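Wurkesard Community Help > Home and Workshop Robotics > Arms and Grippers

Two-arm setup keeps losing its grip when flipping and holding a chair – software or hardware?

Asked by govari_bench
Tue 24 March
Tags: bimanual, gripper, grip force, soft fingers, work surface

I have a two-arm build in a shared workshop in Grasville and I'm stuck on one part of a task. I would like to hear from people who have handled furniture-sized objects with small arms before I start buying parts.

The setup is two arms of the same model, one on each side, facing a low work surface. Parallel grippers, printed housings, black pads on the fingers. One camera up high between the arms looking down at the work. Everything is teleoperated for now. I drive both arms by hand with a pair of leader arms and record the runs, and later on I want to train something on the recordings, but I'm not there yet and I don't think that matters for this question.

The task is cleaning and assembling white plastic chairs. The workshop has a pile of them that come apart for storage. I want the arms to hold a chair on its back so I can get at the seat and the legs. The left arm takes hold of the seat frame on its inner edge and holds. The right arm goes and gets the next part.

The left arm is the problem. It closes on the inner edge fine. Then when the right arm starts pushing a tube into its socket, the chair slides and turns, and the left gripper either gets dragged along with it or slips off the frame. When it slips it goes all at once. The fingers snap shut and the motor current drops to nothing. I have 97 recorded runs and I lose the grip in more than half of them, nearly always at the moment the right arm starts to push. 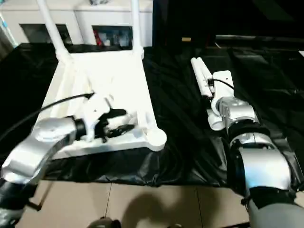 I have the sheet down on the work surface because we use a spray cleaner on the chairs and the owner of the space doesn't want it soaking in. It's ordinary black plastic sheeting from a roll. It is only draped, so it hangs down over the front.

What I have tried:

Raising the closing current on the left gripper. It holds a little longer, but the motor gets hot and after a few minutes the driver throttles it and I'm worse off than before.

Gripping on the outside edge of the seat. The frame is too deep there and the fingers only get the tips on it.

Slowing the right arm down to half speed. No real difference.

Adding a layer of foam tape over the pads. Worse. The tape sheared off on the second day.

What I would like to know is whether this is something I can fix in control, for example with some kind of force limit or compliance on the left arm, or whether I need a different gripper. I have seen people recommend a wider finger and also a geared motor with more torque. The motor upgrade is the expensive one and I'd need two of them to keep the arms matched, so I'd like to be sure first.

I can post current logs if that helps anyone.

3 answers

Answer 1 – accepted by the asker
by bench_and_vise

I don't think you have a gripper problem yet. You have a fixturing problem, and the gripper is where it shows up.

Look at what you are asking the left hand to do. The right arm pushes on the chair with whatever force it takes to seat a tube in a plastic socket, and that is a lot more than people expect. Try it by hand against a bathroom scale. All of that force has to go somewhere. On a normal bench some of it goes into friction under the chair. You have a smooth plastic chair on smooth plastic sheeting, and the sheeting itself isn't fastened to anything, so you have two layers that can slide. Almost everything ends up in two small pads.

It also isn't a straight pull. The left gripper is at one point on the frame and the push comes in somewhere else, so the chair wants to rotate around the gripper. A parallel gripper with small flat pads is poor at resisting that kind of twist. The pads roll off the edge, and that is why you see it go all at once.

I would do these in order and test after each one.

First, fasten the sheet. Pull it flat so there are no wrinkles under the chair, fold the front edge under the surface and clamp it. Spring clamps are fine as long as they sit well away from where the arms travel. While you're at it, get rid of the overhang. Sooner or later a foot or a cable will catch it and move the whole job.

Second, put something grippy on top of the sheet where the chair sits. Drawer liner works, the rubbery kind with holes. It rinses off, so the cleaner won't hurt it. Cut it bigger than the chair. In our shop this made more difference than anything we did to the arms.

Third, add a stop. Screw a strip of wood down on the side opposite the push so the chair back rests against it. Now the right arm is pushing into the bench and the left hand only has to keep the chair from tipping. If you can't screw into the surface, cut a base board that fits over it, put the strip on that and clamp the board. The sheet can go over the top of the whole thing.

Fourth, and only after those, look at the control side. If your left arm is holding position stiffly, it fights every small movement of the chair and loads the pads sideways. Lower the stiffness on the wrist joints and keep the gripper current where it was before you raised it. The hand should be able to follow the chair by a few millimeters without letting go. Check whether your controller lets you set gains per joint. Some only have one setting for the whole arm.

Regarding the motors, don't buy them yet. A stronger motor squeezing the same small pads on a thin plastic edge will mark the chair and will still roll off.

The foam tape failed because foam is weak in shear. If you want more friction at the fingers, use thin silicone sheet, glued. Scuff the finger first.

One more thing on the recordings. Once you change the fixture, the old runs show a different job from the one you'll be doing. I would keep them in a separate folder and not mix them in for training.

Comments on this answer

govari_bench: Thanks. I hadn't thought about the two sliding layers. I'll start with the clamps and the liner, since I can do those tonight. The stop will have to wait until I ask about the surface.

bench_and_vise: A base board is easier to get permission for. 18 mm plywood is heavy enough that it doesn't wander much even before you clamp it.

govari_bench: Would the stop get in the way of the left arm? It comes in low from the side.

bench_and_vise: Keep the strip short and low. It only needs to catch the edge of the chair back. Run the arm through the motion with the gripper open first and see where it passes.

Answer 2
by owen_g

I agree with most of the above but would add something about the fingers, because I think you will hit it next.

Gripping the inner edge of a seat frame with flat pads gives you a line of contact at best. Most molded chairs have a lip or a small radius there, so the pads touch at one corner and the rest does nothing. I printed fingers with a shallow V across the pad, glued silicone into the V, and the edge settles into it. It resists twist a lot better than a flat pad of the same size. I went through six versions before I had the angle right. Too narrow and it won't find the edge unless you come in perfectly lined up. Too wide and you're back to a flat pad. Measure the thickness of your frame with calipers where you grip it and design around that number.

Print them in something tough. PLA held up for a while and then cracked at the screw holes. I've had the current set in PETG on since July with no trouble.

Also look at the order of the job. Does the left arm have to hold while the right arm goes and gets the part? Every second it stands there holding, the motor is heating up. You could let the chair lie, have the right arm pick up the part and bring it close, and only then close the left hand. That alone may solve your throttling.

Last, check your cables. If the gripper cable is a loose loop, make sure the chair legs can't hook it as the chair turns. I lost a connector that way. Strap it to the link before the wrist and leave just enough slack for the full wrist rotation.

Comments on this answer

govari_bench: The order of the job is a good point. I was closing the left hand early out of habit from the first runs.

tinplate: Do you have the finger files anywhere?

owen_g: Not posted. They're drawn for my gripper and the hole spacing won't match yours. The V is simple to add to whatever you have.

Answer 3
by kmw_garage

just use a ratchet strap. strap the chair down and you dont need the left arm at all. I did a table this way

Comments on this answer

govari_bench: I need the chair free so I can turn it over between steps, and the turning is part of what I'm recording.

kmw_garage: ok then suction cup maybe

Update from the asker

Clamps and drawer liner are in. The sheet is pulled tight and folded under at the front. I also changed the order so the left hand closes last. I did three short sessions with the gripper current back at its old value. I still lose the grip now and then when a tube goes in crooked, but it is no longer the normal result, and the motor stays cool enough that I haven't seen it throttle.

The strip is next. I got the okay for a base board but not for screws in the surface. After that I'll try the V fingers. I'm holding off on the motors.

Marking the first answer as accepted. If anyone has used per-joint gains on a leader and follower setup, I'd still like to know whether you changed them on the leader side too or only on the follower.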